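Stornport Property Desk 2
Set-up Guide for Front Desk and Housekeeping

Section 4. Key Cards and Room Status

This section covers the card encoder, the issue of guest and staff cards, and the room status rules. Complete Section 3 (Rooms and Floors) first. Rooms that have not been assigned a floor do not appear in the encoder list.

Items handled under this section: guest cards, carpeted floors, articles left in rooms.
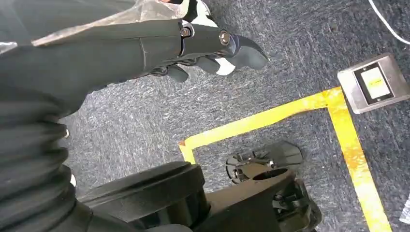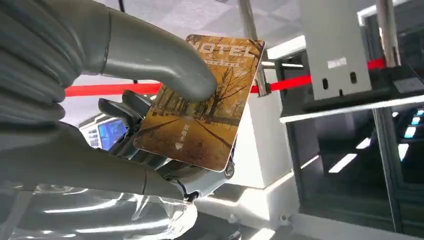
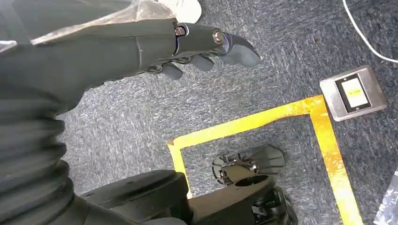 4.1 Connecting the encoder

1. Turn off the front desk computer.
2. Plug the encoder into a port on the computer itself. Do not use a hub.
3. Turn on the computer and sign in with a manager account.
4. Open Settings, then Devices, then Card Encoder.
5. In the Port field, enter 3869. Leave the Timeout field at its default value.
6. Select Test. The encoder light turns green and the status line reads READY.

Note: If the status line reads NO REPLY, check that the Crenshaw lock service is running on the same computer. The service stops when the computer is renamed and has to be started by hand.

4.2 Issuing a guest card

1. Open the reservation and select Check In.
2. Confirm the room number and the departure date.
3. Select Encode. Place a card on the encoder within the time shown on the screen.
4. Wait for the tone before lifting the card.
5. For a second card, select Copy. Do not select Encode again.

CAUTION: Selecting Encode a second time creates a new key series. All cards issued earlier for that room stop working the next time the new card is used in the lock.

Printed cards can be encoded on either side up, provided the chip area lies over the mark on the encoder. Bent or split cards should be discarded. Do not write room numbers on cards.

Error 164 means that the card belongs to another property. At sites that share card stock, such as Visbridge and Wititton, the card must be erased at the property where it was last issued.

4.3 Staff cards

1. Open Staff, then select the employee.
2. Choose a card level: Floor, Building or Emergency.
3. Enter the shift start and end times. A staff card does not open doors outside these times, except at the Emergency level.
4. Encode the card and record its serial number on the key sheet.

Note: A property may hold up to 200 active staff cards. Expired cards count toward this limit until they are removed with Staff, Clean Up List.

4.4 Room status codes

VD Vacant, not yet cleaned
VC Vacant, cleaned, awaiting inspection
VR Vacant, inspected, ready to sell
OC Occupied
OS Out of service

Only rooms at VR can be assigned at check-in. To let the desk assign rooms at VC, open Settings, then Status Rules, and clear the box marked Require Inspection. The change applies to the whole property and takes effect at the next night close.

A room with a carpet cleaning order is set to OS until the order is closed. Closing the order returns the room to VD. It does not return the room to its earlier status.

4.5 Articles left in rooms

1. From the room screen, select Add Found Article.
2. Enter a short description and the place where the article was found.
3. Print the tag and attach it to the article.
4. For a key card, do not print a tag. Return the card to the desk and select Erase.

CAUTION: Erase removes the data on the card only. If the guest is still checked in, cancel the key series from the reservation screen as well.

Revision notes

11 November 2018. Added error 164. Corrected step 5 of 4.2. Reviewed by Villads Ásgeirsdóttir.

Continue with Section 5, Night Close.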